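News from the Zollgate packing room

If you've been down our end of the building since the spring you'll know the gripper has moved in on the foam bench. I've been asked to write a bit about how it's going, and as I'm the one who has stood at that bench for nearly 31 years (well, it feels like it), I said yes before I'd thought about the typing!

The job is the corner blocks that go into the Klinhom cartons. Pick one up, turn it, pop it in, pick up the next. On a busy day we get through 1,000 of them and your wrists know all about it by teatime. So that's the bit being handed over.
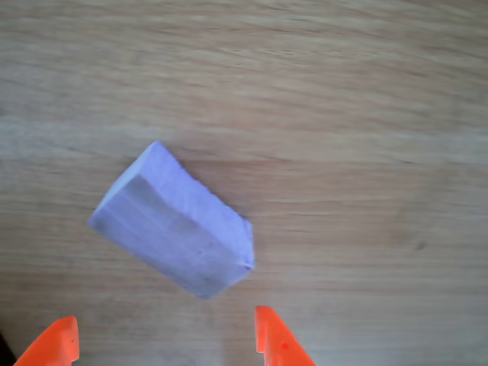
Orange fingers, lavender block: the pick-up job at the Zollgate bench.

Foam is a funny thing to teach. You and I squeeze it without thinking, but squeeze too hard and you leave a dent, and then it sits crooked in the carton and Flatusham send the lot back. We spent most of one Wednesday just arguing over how wide the fingers ought to open. I had opinions. I was listened to, too, which made a nice change from when they put in the Tandanier labeller and we found out on the day.

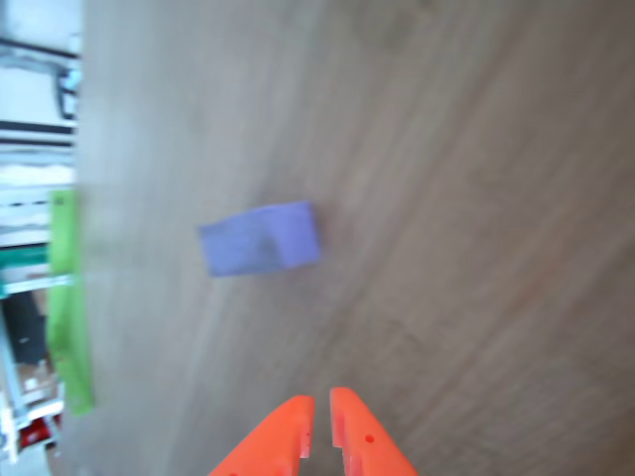 What's changed for us is mostly the shape of the shift. There used to be five of us on blocks and now it's three, with the other two over on checking and returns. Same hours, same money, and we swap round so you don't get stuck. I like checking more than I expected, though it's harder on the eyes, and I do miss the chat. You could put the world to rights over a box of foam. On checking you have to shut up and look.

My other grumble is the waiting. When it stops, you stop, and I'd much rather be told I can carry on by hand while it gets sorted out. I've raised that and I'm told there'll be an answer before December.

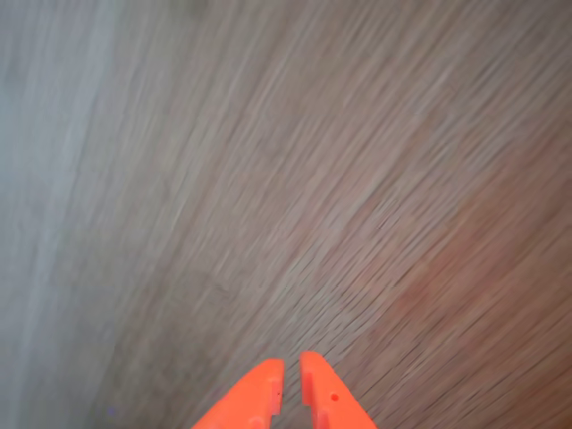
Elba Orellana reckons I'm being too soft on the whole business. She wants it in writing that the two who moved to checking keep their places if orders drop, and she says training ought to happen in paid time, with cover on the bench, and not squeezed into the last bit of a shift. I can't argue with any of that, so I've put both points on the list for the next team meeting.

If you've got something to add, the list is pinned up by the kettle. Please write so I can read it this time!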